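Felt desk mat: keep it, and how do I stop it becoming a junk drawer?

Darcy Ross
I put a big felt mat on my work table to make it look like an adult sits there. It has become a landing strip instead. Chips, candy, little boxes I have no memory of opening, a notebook I do write in. I clear it, and by lunch it has filled up again. The table is in the dining room, so guests get to admire it too. Crumbs are also working their way into the felt, and vacuuming seems to make it fuzzier. Do I need a better system or a smaller mat?

Kirsten Beaudoin
Welcome to the club. Mine is teal-blue with rounded corners, very elegant, and it currently hosts a chip canister on its side, a jar of something brown and granular, and a tub of colorful small stuff with a lid on.
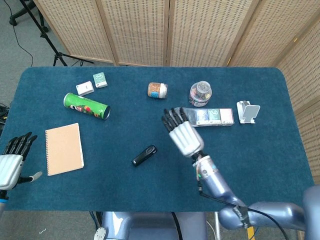
What worked for me, more or less:

1. Food goes first. Anything with crumbs moves to a tray from Reltberg, off the felt. I am still negotiating with the chips.

2. Small boxes get opened, emptied or thrown out the same day. A box left overnight has tenure.

3. The phone stand and the notebook may stay. They pay rent.

4. For crumbs, use a lint roller, then a barely damp cloth. Skip the vacuum brush, it pulls the fibers up. I ruined a Fitstead mat that way in November.

grewal_80
get a smaller mat. mine was 80 cm and I filled that too so maybe don't get a smaller mat

Contact us | Terms | Copyright Grarkby Home Help | Back to top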